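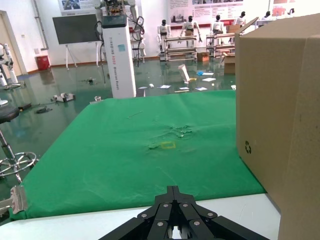

Brustcombe Toy Swap list
Posted by Jomar Sison, September 1, 2022
Re: Lulel owl - worth it for a six-year-old?

> Has anyone got the Lulel talking owl? My daughter is desperate for one, but I'm worried it'll be a week of fun and then the bottom of the wardrobe. Does it need the app to do anything? And is it LOUD?

Oh, we love ours! We've had it since March and it still comes down to breakfast most mornings. Ours is called Manalo, after my gran's side of the family, and it knows 64 phrases, a good few of them rude noises (my son is eight, so you can imagine how that goes down).

You don't need the app at all. Stroke the head and it hoots, tip it upside down and it complains, leave it alone and it starts snoring - very convincing snoring, too. The app adds feeding and a bedtime story, and I'd save that for a rainy weekend so there's something new to find.

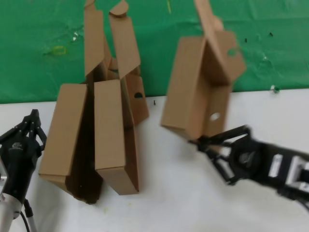 Loud, yes, a bit. There's a switch under the left wing with 2 settings, and we keep it on the lower one. It eats batteries as well, so get rechargeables. We've been through over 80 hours of play on ours, going by the app, and the only thing to wear out is a bit of fluff on one ear.

If she likes collecting, the Ritorari hedgehogs talk to the owl. They bicker! I laughed till I cried the first time.

Happy to bring Manalo along to the next swap so she can have a go first.

Jomar

3 replies | 5 shares

Recent on this list
Wooden train track, mixed bag
Wanted: marble run pieces
Which board games travel well?

Contact the list owner | Back to top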